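Since September I've been spending my Saturday mornings with the prints of Asger Blöndal, and I don't think I've been this happy with a library book in years. He worked in Fedemwood most of his life, painting ferry sheds and winter orchards, and then at forty or so he took up linocut and hardly touched a brush again (his sister was said to be furious about it!).

The catalog lists 300 prints, and I keep going back to the Suvo harbor set. There are only 5 of them, all the same view at different hours, and the evening one has a green in the water that I've tried to mix at home and can't get anywhere near.

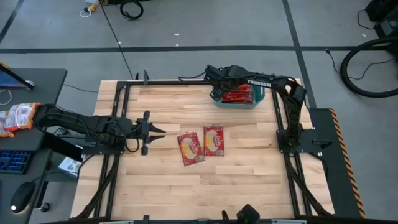

Two red snack packs on the blond wood tabletop.

My own copy of the evening print, from the Gallagher sale, cost me more than I've told my husband, and it's hanging in the hallway where the sun can't get at it. The margins are a bit foxed and there's a thumbprint in the lower corner, which I like to think is Asger's own.

Next I want to read up on his Pledum years, when he did mostly bookplates. If you have one tucked inside an old novel, please write to me, I'd love to hear about it.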